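Walkthrough notes, Rinley building, ground floor, January round

I do this one with a paper form and then type it up with my own comments, so bear with the rambling. Ticks are fine as they stand, boxes left open need somebody's attention before the next round.

## Doors and ways out

- [x] Front door opens fully and closes by itself. Slower than last time, but it gets there.
- [x] Exit signs lit, both ends of the hall.
- [ ] Back door clear. Nope! Flattened cartons again, stacked right where you'd want to put your feet in the dark. I moved them myself, which I shouldn't have to, so I'm leaving the box open.
- [x] Stair rail tight. I hung on it with my full weight and it didn't budge.

## Extinguishers and alarms

- [x] Hall extinguisher: needle in the green, pin in, tag signed.
- [ ] Kitchenette extinguisher: it's good, but the hook is too high. Jhair Palomino had to reach up on his toes for it and he's taller than me. Please drop it to the height on the Gelteck sheet.
- [x] Smoke alarms chirped when I pushed the button. So did my ears — bring plugs if you take over this job.

## Benches and worktops

- [x] Side walls and back wall around the worktop have no cracks or sharp corners.
- [x] Worktop surface smooth to the hand, nothing lifting. 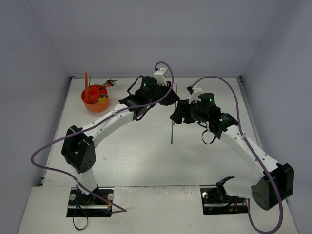
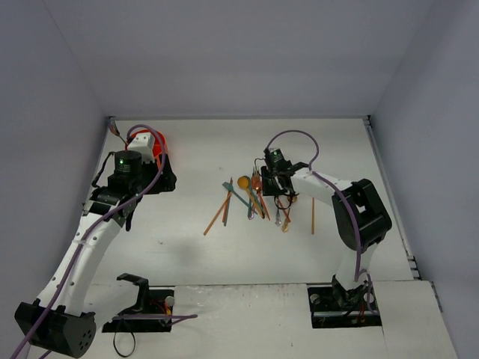 - [ ] Task lights over the long bench: one flickers. I've asked for a tube twice now.
- [x] Stools don't wobble. The blue one used to, and whoever fixed it did a lovely job.

## Power

- [x] Breaker panel door closes and the labels match. I switched off the 5 circuit and the right lights went out, hooray.
- [ ] Space heater in the front office is on a power strip. It's a 1000 watt heater and that strip came out of somebody's junk drawer. Wall outlet only, please.
- [x] Outlets by the sink trip when tested and reset fine.

## Storage

- [x] Poltalero shelving bolted to the wall. The plate says 200 pounds a shelf and we're nowhere near it.
- [ ] Top shelf: take the paint cans down! Heavy stuff goes low. I know there's no room down low, so maybe the old Hegde binders can go to the basement (nobody has opened those in years).
- [x] First aid box stocked, except I used a bandage on my thumb after the carton business. Put a new one in.

Send questions to me at extension 540, mornings are best. Jhair has the key to the panel if I'm out.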